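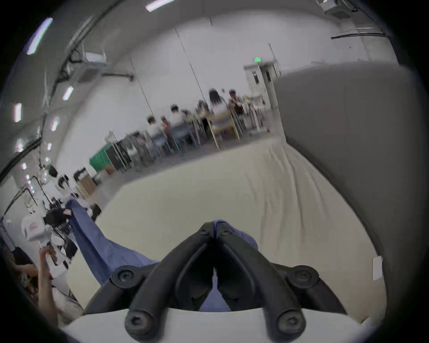

Coltine, Apr 3, 2021

4.2 Grasp point selection on cloth

The planner receives one wide-angle view from the wrist and must choose where to close the two fingers. For rigid objects we use the method of Section 3 without change. For cloth this method is not sufficient, because the outline changes every time the fabric is lifted. We therefore train a separate head, which we call Risar, on demonstrations recorded with hand-held grippers. The set used in this section has 614 demonstrations, of which 122 were kept for testing.

In Figure 4 (first view) the blue cloth is stretched above a light sheet and its lower end is held between the black fingers. Such views are difficult for the segmentation step. The fingers hide the contact point, and the wrinkles of the sheet give edges that are similar to the border of the cloth. Our first version used only the color mask and often put the grasp point on a crease of the sheet. We now combine the mask with the finger opening over the last 13 control steps – this signal is cheap and does not depend on the light.

Figure 4. Wrist views from the cloth task. First view: cloth held under tension. Second view: folded cloth lying on the white cover, with the fingers in front of it.

For the folded state the problem is a different one. The edges are short and several layers lie close together, so the planner must decide how many of them to take. We let Risar give a score for each visible edge and pass the best one to the Pludach controller, which limits the closing speed. The full loop takes 200 ms on the Carvalho computer. When no edge has a sufficient score, the arm waits and a new view is requested.
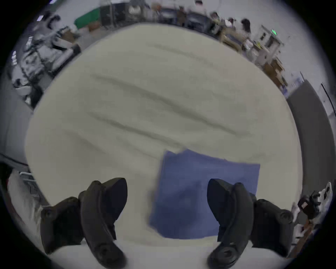
4.3 Failure cases

Most failures come from the right finger covering a corner of the cloth. In this situation the mask is split in two parts and the smaller part is discarded – we plan to correct this in the November release.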